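Every hobby store in Garside now sells things by the kit. I went in for a plain bag of mixed bricks and left with nothing, having been offered a 1686-piece lighthouse and a booklet telling me exactly how much fun to have.

I don't hate instructions. I followed them for 19 evenings last May and got a very nice train station – which I'm now afraid to dust.

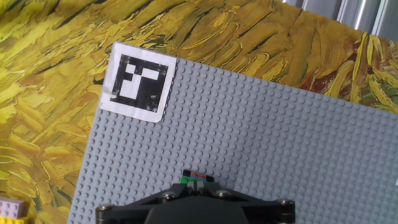
My complaint is with the finished look. Kids used to build ugly houses with no stairs and tear them down by supper. Now the thing goes on a shelf, and we paid over 200 dollars for the shelf too.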